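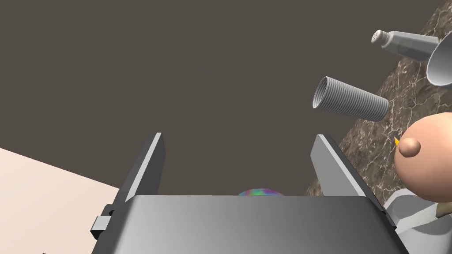
*Last changed: Apr 8, 2021*

**Re: [teleop-list] wrist view or no wrist view?**

Hi all,

Ditte wrote:

> We're starting on tabletop pick-and-place in sim and I can't decide what to give the person driving. Overhead view only, or the wrist view too? Mudassar swears by the wrist one, but my first two drivers both got a little seasick. Also, how many demos before you bother training anything?

Wrist view, definitely, but don't make it the only one! I drove almost all of the Kulix set myself in February (marble counter, a salt shaker, cups, a shiny little ball, that sort of clutter) and I'd never go back to overhead alone. The last inch before you close the jaws is where all my bad demos came from, and from overhead I was pretty much guessing.

The catch is that the gripper gets in its own way. Look at the ball in the still at the top: you get a sliver of purple and green over the palm and that's your lot. Same for anything that sits low between the fingers. So I keep the side view open on a second monitor, line up with that, then go back to the wrist for the close. Vibeke does it the other way around and her demos are just as clean as mine, so try both.

About the seasickness, turn your rotation gain down. Ours was set way too high out of the box and every little twitch of my hand swung the whole counter across the screen. I dropped it by half and could drive for an hour without needing a walk.

Stuff lying on its side is a pain, by the way. With the shaker and the ribbed cylinder I kept coming in straight down and squeezing them out of the jaws. Turn the wrist first, while you're still high up, and then come down slow. If you fix the angle late, the policy learns to dither (ask me how I know).

As for how many, we had 727 demos when I quit, but I'd train something at around 100 just to see what it gets wrong. Ours wouldn't let go of the cups. I'd been opening the gripper and pulling back in the same motion, so I recorded a batch with a proper pause in between and that helped a lot.

Roel, do you still have the script that trims the dead time off the front of each recording? Mine broke with the Mavo update and I'd love a copy.

Elínborg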